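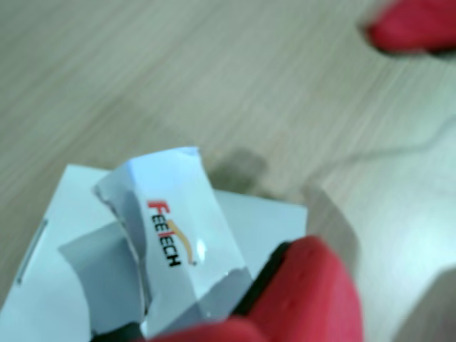 Potdale library gets its Saturdays back

Well, I've been grumbling about this one since spring, so it's only fair I share the good news too. The Potdale branch library is opening on Saturday mornings again from September! Doors open at 9:30 and they'll stay open until 1, which gives those of us who work all week a real shot at picking up our holds.

If you missed the whole saga, Saturday hours were dropped when the budget got tight, and a petition started making the rounds at the bakery on Ternero Street. I signed it, my sister signed it, and by the time it was handed in at town hall it had 1,443 names on it (pretty great for a place our size, I think).

The town has found $2,000 to cover the extra staff time through the end of the year. After that they'll look at how busy the mornings have been and decide whether to keep going. So please, if you want this to last, go and borrow something.

I caught branch manager Jae-hoon Noh at the front desk on my way home and he was in a very good mood. "We had people rattling the door every weekend," he told me. "I'm looking forward to letting them in." He also said the kids' story time is coming back at 10, with room for 35 children, and you don't need to sign up ahead.

There's a used book sale on the first morning as well. The Travden branch is sending over 200 paperbacks, mostly mysteries and cookbooks from what I hear, and they'll be a dollar each. Bring small bills, the desk can't take cards for the sale.

Parking behind the building is still closed while they fix the drain, so try Renaud Avenue, where it's free until noon.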